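Zomeo 双腕ロボット 導入検討レビュー(総務フロア・書類しまい作業)

2019年11月9日

予算会議の前に急いで書いてます。誤字あったらすいません。評価は5点満点で3.5。買うか、借りるか、見送るか。うちはまだ決めてない。

候補はZomeoの双腕タイプ。やらせたいのは工場の仕事じゃなくて、事務所の木目キャビネットに青いファイルをしまう、あの地味なやつ。

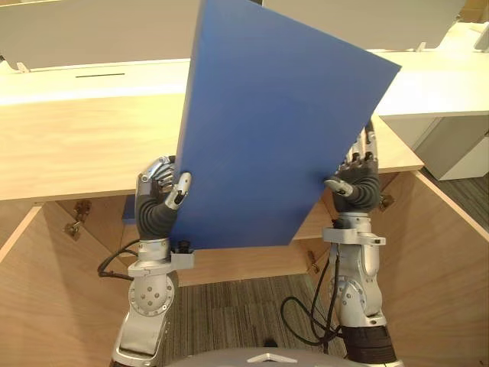
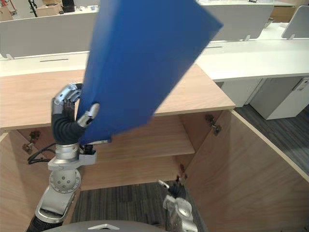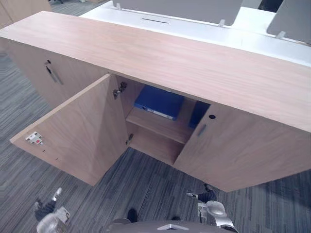 まず金額。税抜で本体が月額2551ユーロ、ハンド込みの構成だと3138ユーロ。差額がそのまま指の値段ということになる。最初の見積りは本体だけで来たので安いと思った。ハンドなしで何を掴むんだという話で、出し直してもらった。これから見積り取る人、最初から「ハンド込み、据付込み、教育込み」で頼んだほうがいい。うちは2回やり直して、稟議が一回流れた。

代理店はCimau。返事は早い。ただし見積書の項目名が毎回ちがう。「設置支援」と「立上げ支援」が別料金なのか同じものなのか、電話するまで分からず。別でした。

良いところ。
・指がちゃんと曲がる。薄くて平たい物が対象なら、吸盤式より話が早い。紙の表紙は吸盤だと面倒。
・既存の家具をそのまま使う前提で話を進められる。棚を買い替えろと言う会社もあったので、ここは大きい。家具の入替え費を予算から丸ごと落とせた。
・音。静か。隣で電話できる。

気になるところ。
・ケーブル。手首まわりでたるむ。取っ手の多い家具の前で使うなら、引っ掛かり対策の費用を別に見といたほうがいい。保護スリーブはオプション、これも見積りに入ってなかった。
・扉。開き戸は開いた扉の分だけ場所を食う。人間なら体をよけて済むけど、機械だと通路幅の計算からやり直し。図面の段階で扉を全開にした線を引いておくこと。うちは閉じた状態で図面を描いてて、後から消しゴム。
・速度。遅い。人がやったほうが早い作業はいくらでもある。時間短縮で費用対効果を出そうとすると数字が立たない。夜間に置いとけるかどうかで計算するべき。
・マニュアル。日本語版あり、でも安全の章だけ英語のまま。12月に改訂版が出ると聞いてる。そこは一番先に訳してほしかつた。

比較。Domańskiの単腕機も見積りを取った。安い。支払い条件もゆるい。ただ片腕だと大きめの板ものを両側から持てないので、うちの用途だと候補から外れる。箱を移すだけの部署なら十分だと思う。営業の人は感じよかった。

Trurnadicoのリースも検討中。契約は最短6か月から。買取だと固定資産の手続きが重いし、保守の年数で揉めるのが目に見えてるので、個人的にはリース推し。途中解約の条件だけは紙でもらうこと。口頭だと後で困る。

予算の組み方、自分用メモも兼ねて貼っておく。
本体+ハンド
据付、床の養生(カーペットタイルの部屋は要確認、張替えの予備も)
電源工事。延長コードで済まそうとしたら設備に怒られた
教育2名分。1名だと休んだ日に止まる
保守。消耗品のグローブとかカバーとか細かいのが地味に効く
予備費。削られるの前提で多めに書く

あと置き場所。使わないときの本体をどこにしまうか、誰も考えてなかった。机の並びを変えるなら什器移動も相見積り。これは総務の別予算に回せる会社もあるはずなので先に経理に聞いておくと楽。

星の内訳。ハンド4、据付サポート3、見積りの分かりやすさ2、静かさ5。価格は保留、リース料の返事待ち。

向いてる職場:家具を替えられない、急ぎじゃない定型作業がある、通路が広い。
向いてない職場:狭い、書類の形がばらばら、今期中に元を取れと言われてる。

Trurnadicoから回答が来たら金額のとこだけ追記します。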